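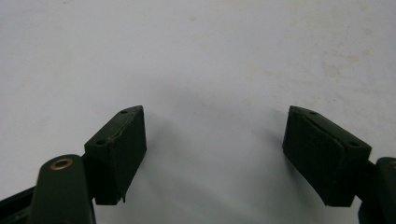
3.2 Pale covers and how people sort them

Most of the trouble in the sorting task came from the pale pile. Dark covers were easy, patterned ones too. Anything between white and light gray got argued over, picked up again, moved. Participants used the word "white" for covers that the shop label called ivory, chalk, stone or fog, and then used "gray" for the same covers ten minutes later, under the window.

We took 40 covers from the Tastomura set (bed, table and sofa, all washed once before use) and asked 68 adults to put them away as they would at home. No rules given. Shelves were open and unlabeled. A participant could make as many piles as they wanted and could stop at any time. The Inaven lamps were kept on for all sessions, blinds half down, but daylight still got in along one side and we did not correct for it. Should have.

Two ways of working showed up early. Some people sorted by use first, so sheets with sheets, and only looked at color when a pile got tall. Others went by shade the whole way through and ended up with table covers under bed covers, which they were mostly fine with. A smaller group sorted by feel. Rubbed the corner between finger and thumb, put it down, never really looked at it. This last group was the fastest on the pale pile and had the fewest returns (a return = any cover taken off a shelf after being placed there).

Figure 3 gives an idea of the shade range at issue, pale white to light gray across one fabric-like surface. With nothing printed on it there is not much to go on. Participants who looked for a care label found one on the bed covers only, the sofa covers having lost theirs in the first wash.

Returns were highest for 21 participants who folded before sorting. Once folded, a cover shows one face and the face is often the shaded one, so a white cover reads gray and goes on the wrong shelf. Several unfolded everything and began again. One gave up and made a pile called "light." We kept that session in, the pile was perfectly usable.

Size mattered less then we expected. The big table covers were awkward to fold alone and took longer, but they were not put in the wrong place more often. Same for the fitted sheets. Slow, lots of sighing, correct shelf.

A note on the word "clean." We did not ask about cleanness and did not record it. Still, people kept bringing it up for the grayer covers, usually as a reason to set one aside for the wash. All covers had been through the same Ntuli cycle. We coded a set-aside as a pile of its own, and it is inclued in the totals in the table for this section.

Covers were refolded by us between sessions and put back in a fixed starting order. The follow-up in August used the same order with the shelves moved to the darker wall.

Figure 3. Pale surface, white to light gray, seen close up.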